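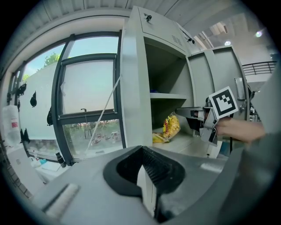

Felista Mohamedi wrote that the missing chapter was in her copy when she borrowed it, and gone when the e-book came up for renewal. She reads on a Wunow. I wasn't ready to blame the reader app just yet.

Ticket 789, Veterham library e-books
Title: Kinyua, a novel, second digital edition
Opened: 28/12/2021
Fault: text jumps from the end of chapter 18 to the start of chapter 20

Steps tried

1. Asked for the last line before the gap. It matches the print copy, page 282, so she hasn't skipped a page by accident. I did wonder.

2. Deleted the loan and downloaded it again. Same gap. The publisher's help page swears by this step and I have yet to see it fix anything.
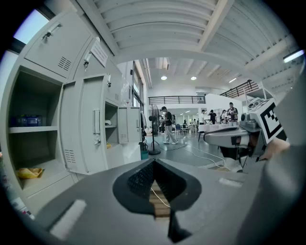
3. Opened the file on a desktop. Chapter 19 is listed in the contents but the link lands on chapter 20. That rules out the Wunow, whatever the publisher would like to think.

4. Checked the older edition of the same novel. Chapter 19 is there in full, all the letters between the sisters included.

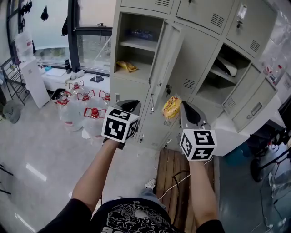
Reply from publisher

They say the author "may have revised" the book. Maybe so, but then why leave the chapter in the contents and keep the old numbering? Asked them to put it in writing.

Status

Open. Reader moved to the older edition for now. New file promised, no date given.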